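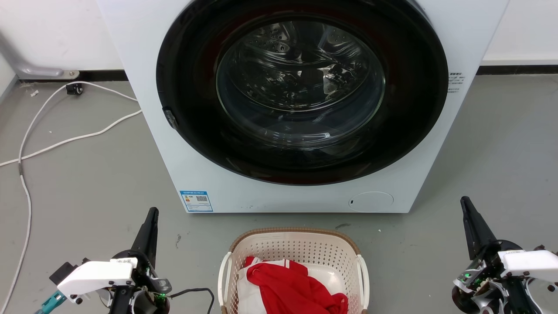 Brasta Two-Arm Laundry Station

The Brasta is a pair of robot arms for loading and unloading front-loading washers in care homes, small hotels and staff laundries. It works from the floor side of the machine, with a standard basket set between the arms.

What it does
Opens the door, moves clothes from basket to drum, closes the door. Unloading runs the same way in reverse. Sorting, stain treatment and folding stay with your staff.

What changes on shift
At Gillenwood, a residential home with 2 laundry rooms, the Brasta handled 1,213 loads up to the end of September. Attendants still check pockets and pick the program.

"I used to bend down to that door all morning," says Venla Miettinen, laundry lead. "Now I sort and fold, and I go over when the light tells me to. Reds and whites are still my call – the arms load what's in the basket."

No jobs were cut at Gillenwood. Two attendants moved to later start times, and one asked to go back to mornings.

Before you order
Keep the floor clear in front of the washer. Baskets should be rigid, with an open top. Staff training takes one shift, and a second visit is included.

Service
Grippers are inspected every 3,000 loads. Spare fingers ship from our Tedden depot. For site visits, ask for Donal Ó Dubhghaill.

Page updated May 14, 2025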